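Looking after stairs, rails and small decorations

Our place is a workshop downstairs with an office above, so dust travels. These are the jobs we do and the order we do them in. Allow 94 minutes for the lot if you have the vacuum and cloths ready.

Start high. Ceiling panels with ribs hold a lot of fluff, so run a dry microfibre head along the grooves and never across them. Turn recessed lights off and let them cool before wiping the rims.

Next, the handrail. For a wooden one, use a well-wrung cloth with a few drops of dish soap in warm water, then dry it straight away. Metal railing bars only need a dry cloth wrapped around each bar and pulled down. 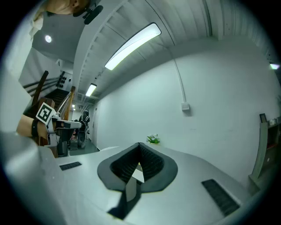

Dark steps show every speck of grey dust, so vacuum from the top step down with the brush attachment. Skip the wax. It makes treads slippery, and the Ostel rubber strips we bought last August wouldn't stick to it. Wall panels with knobs get a soft paintbrush and no water at all.

Artificial flowers are easier than people think. Put small bunches in a paper bag with about 200 mL of coarse salt, fold the top over and shake for a minute. Tip them out over the sink and tap off what's left. Pale petals go yellow in strong sun, so keep them away from the window. If the colour has already gone, replace the bunch. The Drargate craft shop sells them singly.

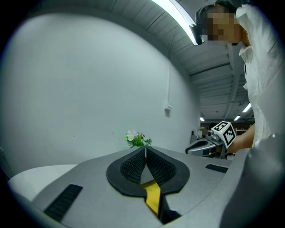 White walls mark easily at elbow height. Try a clean eraser sponge, barely damp, and test it behind a door first. Don't spray anything near an outlet or conduit. Dust those dry.

Leftover touch-up paint keeps well in a jam jar. Write the colour on the lid. Ours is Flusholm 212, matte.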